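Nimora Housing Association opens repair service to tenants in Stolarow

Residents of 2,477 homes to gain evening appointments and a single telephone line from February

Nimora Housing Association has announced that its extended repair service will be made available to all tenants in the Stolarow district from February, following a trial on the Rallis estate. Under the new arrangements, tenants will be able to book routine repairs until 8pm and will deal with the same office from first report to completed job.

The trial covered 242 homes and ran through the autumn and early winter. During that period the association recorded nearly 200 evening visits, most of them for leaking taps, faulty heating controls and doors that would not close properly. Missed appointments fell over the course of the trial, and the board voted to extend the service at its most recent meeting.

Hanne Tuominen, Chief Executive of Nimora Housing Association, said: "Many of our tenants work shifts or care for relatives, and a repair slot between nine and four was of little use to them. The Rallis trial gave us the evidence we needed to change our hours across the district. I am grateful to the tenants who completed our questionnaires, including those who were frank about where we had let them down."
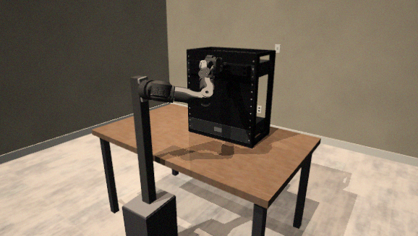
Will tenants have to pay more for an evening appointment?

Evening appointments are included in the rent, on the same terms as daytime visits. Charges will continue to apply only where damage falls outside the tenancy agreement, and tenants will be told of any such charge before work begins.

Emergency repairs, including loss of heating, burst pipes and insecure front doors, are unaffected by the change and will continue to be attended at any hour. The present target of four hours for making an emergency safe remains in force.

The work will be carried out by the association's own trades staff together with Stidov Property Services, which has been appointed for an initial term of two years. Stidov will be responsible for plumbing and electrical repairs after 5pm. Its operatives will carry identification and will telephone the tenant before setting out.

Joonas Hirvonen, Contracts Director at Stidov Property Services, said: "We already know the Rallis estate well and look forward to working in the rest of Stolarow. We are taking on additional electricians ahead of the start date and expect all of them to have completed their induction by then."

Afia Sarpong, who chairs the Stolarow Tenants' Forum, welcomed the decision but asked for regular reporting. "Longer hours are what we asked for," she said. "We now want to see the figures every quarter, street by street, so that the older blocks are not left waiting."

The association has agreed to supply the Forum with quarterly figures on completion times and repeat visits.

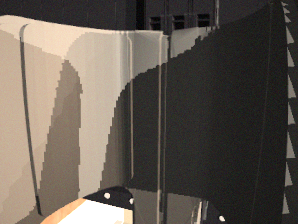

How to book

Tenants may book by telephone, through their online account or in person at the Stolarow office. Letters confirming the new telephone number will be sent to every household before the service begins. Tenants with a repair already on order do not need to report it again, and may ask for their existing appointment to be moved to the evening.

Interpreters can be arranged on request, and tenants who would like a relative or support worker to be present should mention this when booking.

Notes to editors

Nimora Housing Association is a not-for-profit landlord with homes for rent in Stolarow, including the Rallis estate.

Henok Ayele, Head of Repairs, is available for interview. Requests should be made to Kerttu Rantala in the communications office.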